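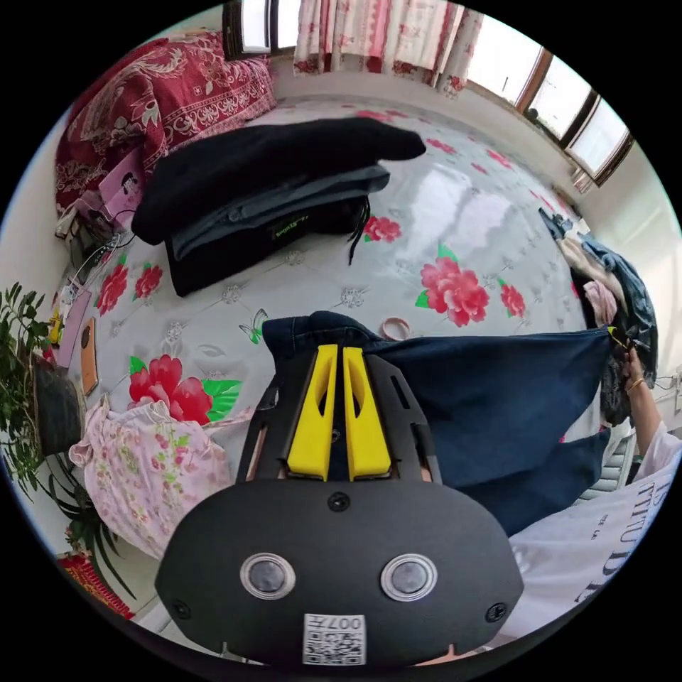 *Fig. 2. Hand-held unit 007, yellow fingers closed on the edge of a piece of denim, opposite corner held by hand.*

### Session 5: finger geometry and thin flexible loads

Notes: Samina Durrani. Corrections to Chaminda Gamage by the end of the week.

Fabric loads a gripper differently from a box or a bottle. The grasped section is thin, so the fingers close almost fully and the usable stroke is short. Most of the force at the tips comes from tension in the cloth. In Fig. 2 the denim is taut between the fingers and the hand, and the pull runs out to the right, away from the fingers. Friction alone resists it.

Two finger sets are compared:

- **Skomach**: hollowed wedge. The openings let the finger bend under load, which spreads contact along the edge of the cloth.
- **Traten**: solid flat finger. Stiffer, with contact concentrated near the tip.

**Procedure**

1. Close on a single layer, 5 mm in from the edge.
2. Apply tension by hand until the cloth is straight. Hold.
3. Increase the pull slowly to slip or to 50 N, whichever comes first.
4. Log the finger set, fabric, fold count and slip force.

Repeat with a folded hem. Do not pool hem and single-layer results; the May data had to be split again for this reason.

The log from the May runs holds 1293 grasps. Rows marked "T.L." were entered by Tarmo Liepiņa and give force in grams. Convert before plotting.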